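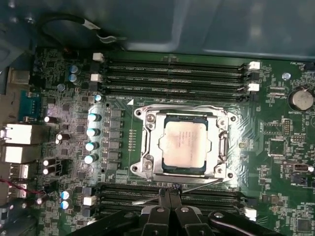

Section 4. Processor and Memory

4.1 Scope

Section 4 covers inspection of the processor socket, replacement of the processor, and installation of memory modules in the Druvanlow workstation. The procedures apply to units with the Potau system board. For units with any other board, refer to the service sheet supplied with the unit.

Work described in this section is to be carried out by trained service staff only. Removal of the power supply and drive cage is covered in Section 3 and must be completed first.

4.2 Before You Begin

CAUTION: Disconnect the power cord and wait until the standby light on the system board has gone out. Do not rely on the front power button.

CAUTION: Wear a grounded wrist strap at all times. Attach the clip to bare metal on the chassis, never to the system board or to a heatsink.

The following items are required:

Grounded wrist strap
Driver set, Vorer part 1362
Lint-free wipes and cleaning fluid
Thermal compound
Socket cover, if the processor will be left out of the unit

4.3 Inspecting the Socket Area

1. Lay the chassis on its side with the open side facing up.

2. Remove the processor cooler as described in Section 3.6. If the cooler does not lift freely, turn it gently from side to side. Do not pull it straight up by force.

3. Move loose cables away from the socket and the memory slots. Cables that cross the edge of the board must not be pinched under the cooler when it is refitted.

4. Wipe the old compound from the metal top of the processor. Work from the outside toward the middle, and change to a clean wipe as needed.

5. Check the screws at the four corners of the retention frame. These screws hold the socket assembly and are not loosened during processor replacement.

6. Examine the capacitors beside the socket and next to the memory banks. A part that is swollen, leaking, or leaning must be reported, and the board must be withdrawn from service.

Note: Printed lettering on the processor may be faint after cleaning. Record the processor type from the system setup screen before the unit is shut down.

4.4 Replacing the Processor

1. Press the first retention lever down and outward until it clears its catch, then raise it fully.

2. Release the second lever in the same way.

3. Lift the retention frame by its tab.

4. Hold the processor by two opposite edges and lift it straight up. Place it in an antistatic tray.

5. Find the small white triangle printed on the board near one corner of the socket. Match it with the marked corner of the new processor.

6. Lower the new processor into the socket without sliding or tilting it. No pressure is needed. If the processor does not sit flat, lift it out and check its position.

7. Close the frame. Lower the levers in the reverse of the order in which they were opened.

CAUTION: Do not touch the socket contacts. Bent contacts are not covered by the service agreement.

4.5 Installing Memory Modules

The memory slots are arranged in two banks, one on each side of the socket. Slot labels are printed in white on the board. Fill the slots in the order given in Table 4-2 at the end of this chapter.

1. Open the latches at both ends of the slot.

2. Turn the module so that its notch lines up with the key in the slot.

3. Press down evenly on both ends until the latches close. A latch that remains partly open shows that the module is not fully seated.

4. Repeat for each remaining module.

Note: Do not mix module types within a bank. Modules supplied by Takeda for earlier workstations do not fit these slots and must not be forced.

4.6 Closing and First Start

1. Apply thermal compound and refit the cooler. Tighten the cooler screws a little at a time, moving diagonally from corner to corner.

2. Reconnect the cooler fan and all other cables removed in Section 3.

3. Refit the side cover and connect the power cord.

4. Start the unit and open the setup screen. Confirm that the processor type and total memory are correct.

5. Run memory test 19 from the service menu. Allow the progress display to reach 100 percent before restarting.

If the unit does not start, disconnect the power and reseat the memory modules before removing the processor again. Continuing faults are to be reported on Form 3748.

Section revised May 20, 2025. Approved for issue: Pao-chu Mak, Technical Publications.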